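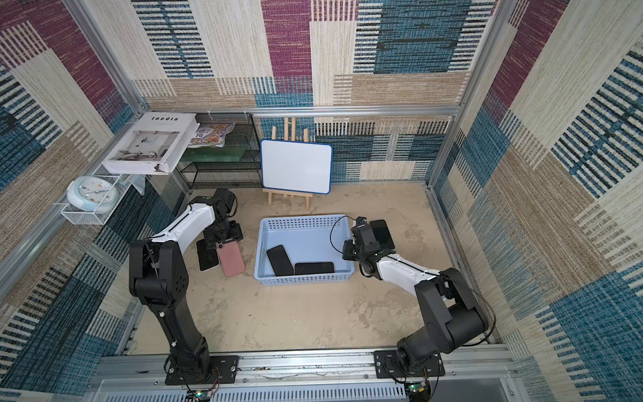 Gurkby open day, Feb 13, 2020

Hall 6 first, because the Azimi kit was in there and I'd been looking forward to it since July. Two arms on one rail, sharing a job with a basket and a handful of phones — I stood there far too long! Grurolis sell it as a bench set, with the mounting plates and grippers in the box, and you can hire it by the month too. The manual runs to 268 pages (I got through the first chapter over a very good cheese roll). Zotham were next door with conveyor belts, fine but noisy. Bus 449 back to the station.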